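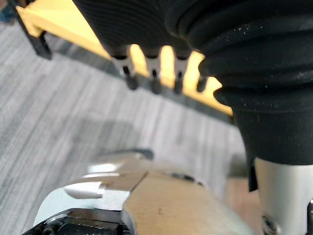 I need advice on dust in a storage room. The room is in a shared building in Prunov, on the ground floor, with one window to the street and a concrete floor that was never sealed. We keep small parts there for a button and haberdashery exchange: 2,000 buttons in open trays, also zippers, thread and some paper patterns. Every morning there is again a thin layer on everything. On yellow or white things I almost don't see it, but anything matte and black shows it at once, and the black folds near the silver column have small pale specks all over them, like flour. I wipe, and the next day I wipe again.

What I tried until now:

- sweeping with a normal broom, in the evening
- a wet mop two times per week
- closing the window completely for the month of February (it became a little better, but the air was terrible)
- an old Firen vacuum cleaner, borrowed, with a bag

My questions are these. Where does this dust come from, if the window is closed? Is it worth the money to seal the floor? And must I put lids on all the trays? I would like to avoid lids, people come to look at the buttons and they don't open boxes. They just go home.
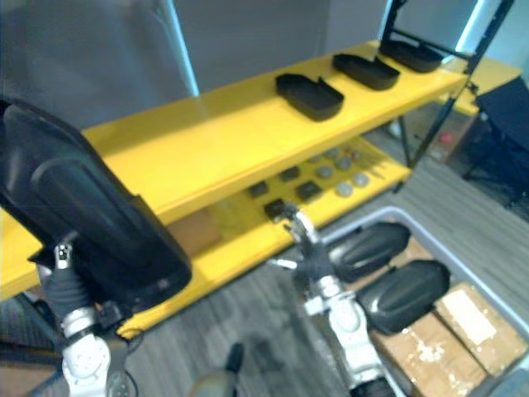
*Yellow shelf with the open trays on top. Light gray bin in front.*

The budget is small. The floor sealer that I found in the shop, from Kerkden, is for outdoor use, and I am not sure if it is the same thing as for indoors. The man in the shop was also not sure.

— Gwawr Vaughan

*tags: dust, concrete floor, storage, small parts*

---

## Answer by pelupessy (accepted)

Your concrete is most likely making the dust by itself. We call it "dusting floor" in my trade, I laid floors for many years. When concrete was poured with too much water, or dried too quickly, the top layer stays weak and each step rubs a little powder from it. You can check it easily. Take a piece of dark cloth, put it on your hand and rub the floor hard in a place where people walk. If the cloth comes up gray or white, and it does the same again after you vacuumed the same place, then it is the floor.

If the cloth stays clean, look at other things first: textile fibers, cardboard, the street. Paper patterns and thread give a surprising amount of lint. In this case sealing the floor will not help you much and you save the money.

About sealing. You need a product which is sold as a concrete hardener or a densifier, or a clear indoor sealer. The outdoor one can have a strong smell for many days, and your fabrics will keep the smell. I don't know the Kerkden product, so read on the can if it is allowed inside closed rooms. If this sentence is missing, don't buy it.

How I would do it:

1. Take out everything that stands on the floor. Trays and textiles go to a different room, not to the corridor.
2. Vacuum the floor slowly. Don't sweep.
3. Wash with clean water and a small amount of neutral soap, then wash again with only water.
4. Wait until it is dry in the whole depth. For an old ground floor this can be several days. Lay down a sheet of plastic with tape on the four sides and look after one night — if there are drops under it, the floor is still wet, or the damp comes from below and you have a different problem.
5. Put on the sealer in thin layers, with the window open.

Please stop with the broom in any case. It lifts the fine part into the air, and then it needs hours to come down again, exactly on your buttons. You wrote that you sweep in the evening and in the morning there is a layer. I think you have there already half of your answer.

### Comments

**Gwawr Vaughan:** Thank you very much. I did the test with the cloth near the door and it came up gray, the second time also. Under the window less. So it is the floor, but maybe only where people walk?

**pelupessy:** Yes, this is normal. Do the whole floor anyway, the border between the two will look ugly and it will start to dust there.

---

## Answer by tidycorner

Just buy an air purifier!! I have one in my bedroom and there is no dust anymore. It cost me 496 with the spare filter but it is worth it.

*2 votes*

### Comments

**oldneedle:** A purifier takes what is in the air when it passes by. Heavy powder from concrete falls down before. For a bedroom ok, for this room I would first do the floor. Also she wrote that the budget is small.

---

## Answer by oldneedle

I agree with the floor answer, so I write only about the trays, because I have the same kind of collection (some 2,000 pieces, mostly shell and glass).

You don't need lids during the day. Cut a piece of smooth cotton, bigger than the row of trays, and lay it over them when you close. An old bed sheet is good. Fleece is bad, it gives more lint than it stops. When you open in the morning, fold the cloth inward from the sides, so the dust stays inside the fold, and shake it outside. Wash it every second week. I do this since three years and I wash the buttons maybe once in a season.

For cleaning the trays, empty them first. I know it is boring. But if you wipe between the buttons you only push the powder to the corners, and with shell buttons it scratches a little. A soft paint brush and the vacuum hose held next to it is the quickest way. Put a stocking over the end of the hose, or you will search for buttons in the bag.

And begin at the top and go down. The order is trays, upper shelf, lower shelf, floor. 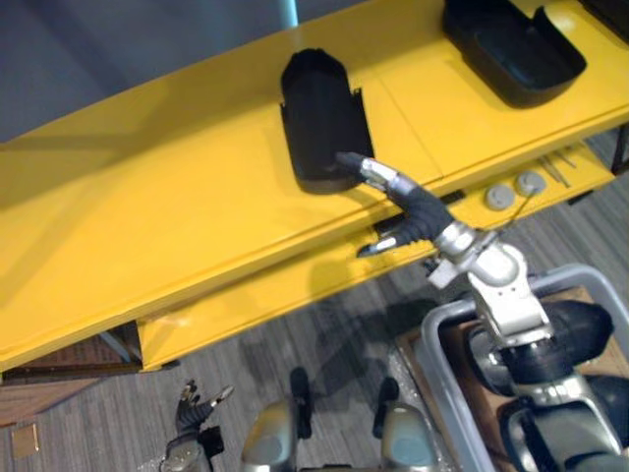

Wiping a shelf is also a small skill, and I see people do it with a dripping cloth. Use a microfiber cloth, only a little damp, and fold it in four, so that you have several clean sides. Go in one direction and don't make circles. A glossy top like on your yellow one is easy, the dust does not hold on it, but it has fine seam lines between the panels and there I would go along each line with a dry brush before you use the damp cloth. Otherwise it becomes a gray paste in the seam, and you will need a toothpick. Lift also the black holder that stands there and wipe under it. The narrow gap above the lower shelf is a good place for dust too, I would use the flat nozzle.

Last thing, the door mat. If you have none, put one outside and one inside. It is the cheapest thing on this whole page.

### Comments

**Gwawr Vaughan:** The cotton sheet is a very good idea, I have one. We have no mat, I will ask if it is permitted in the entrance. I will write again when the floor is sealed, but first I must find a place for all the thread.

**oldneedle:** Put the thread in closed boxes for this time, and write the colors on the outside. I didn't do it when we painted and then I opened every box for one green spool.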